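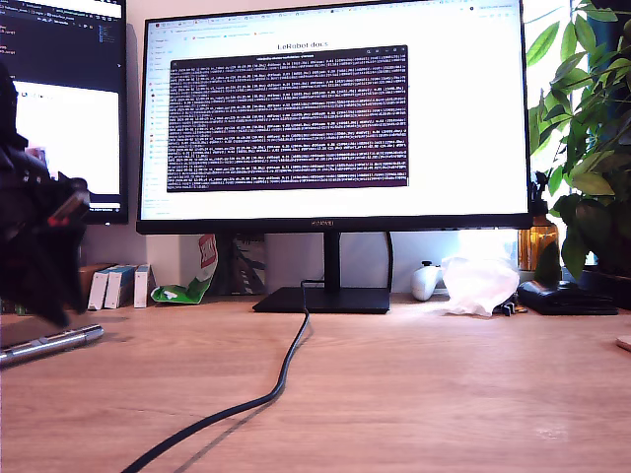 The robot desk at Moroz in Rallstead, with the LeRobot docs page up on the main monitor and a terminal window open over it.

Moroz, the small mail-order parts shop that has been packing and posting things from Rallstead for longer than most of its customers have been alive, has been teaching a robot arm to sort since April, and the people who used to do all of that sorting by hand would like you to know that they are still very much there (and still very much have opinions about it!).

The building on the river side of town dates to 1855 and began life as a rope store, which explains the long narrow rooms and the stairs that everybody complains about. Six people work in it today. Until this spring, four of them spent most of every morning at the sorting bench, picking washers, clips and little fittings out of mixed trays and dropping them into the right bins before the first orders could go out. Now two people look after the bench, the arm takes the plainer trays, and the others have moved over to repairs and to answering customers, a job that used to get squeezed in wherever there was a spare quarter of an hour.

Stepan Kuzmenko has worked at Moroz for most of his adult life and was, by his own cheerful admission, the last one to come around to the idea. He had pictured something behind a big yellow fence, he told us, and what he got was a desk by a window with a plant on it and a lot of reading to do. "I thought they would switch it on and it would go," he said. "Then I found out I was the one who had to show it how, over and over, and I am not a patient man. My wife laughed for a week."

The reading is a bigger part of the day than anyone expected. There is usually a page of documentation open on the monitor, and a terminal full of small white text on top of it, and Kuzmenko says he has learned to glance over those lines the way he used to glance over a tray, looking for the one thing that doesn't belong. He keeps a paper notebook too, mostly for writing down which trays gave trouble and what he had changed the day before, and he is happy to lend it to anybody who asks nicely and brings it back.

Nazar Vasylenko, who runs the shop floor and did most of the setting up, says no one lost a job over the change and that this was agreed before anything was bought. The hours have shifted, though. The bench crew used to start at 6 in the morning to get ahead of the post, and they now come in a good deal later, a change that has gone down very well with the parents of small children and rather less well with Kuzmenko, who likes an early start and a quiet kettle.

There are grumbles as well, and Vasylenko didn't try to hide them. The sorting bench was where people talked, and with fewer hands at it the mornings have got quieter. Tiny springs still have to be done by hand, and so does anything that comes in tangled. And when the arm needs attention it tends to need it from the same two people, so he would like everybody in the building to have had a turn at the desk by the end of the year.

Other shops have been curious. A pair of visitors came over from Istari, the lamp repair firm in Vuststead, and stayed almost 2 hours longer than they had planned, asking mainly about training and who covers when someone is out sick. Moroz is glad to have more callers, Vasylenko said, as long as they ring first and don't mind the stairs. Afternoons are best, once the day's parcels have gone.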